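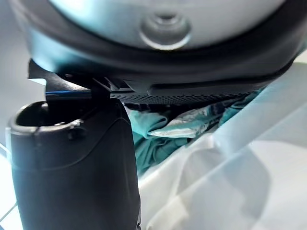

Robot vacuum leaves a stripe of crumbs along the kitchen baseboard
Forum: Floors & Cleaning

skustley_mop
2024-06-12
Our Jaltow did great all winter and now it leaves a line of crumbs on one side, always along the baseboard. I emptied the bin, washed the filter, cut a ton of hair off the roller. Still a stripe! We have 700 square feet of mostly hard floor, so it's not like I'm asking a lot. Do I need a new side brush?

moonpie165
Probably, yeah. They curl after a while. Drop the old one in hot water for a minute and see if it straightens out before you spend anything. Worked on mine.

illierhouse
Hot water never did a thing for me, sorry. I just buy the 2-pack every October and toss the bent one. Also wipe the sensors, they get a gray film from kitchen grease.

moonpie165
A new one every year seems wasteful! Mine went two years.

illierhouse
You don't have 2 shedding dogs lol

crumbpatrol8
I'd check the front wheel first. Mine had hair packed in so tight the whole thing sat crooked (so gross) and it missed one side exactly like you describe. Pull the wheel straight out, it just pops off.

skustley_mop
OK, pulled the wheel and there was a whole wad of hair in there plus part of a rubber band. Running it in the kitchen now. I'm still soaking the brush while I'm at it.

illierhouse
Buy the 2-pack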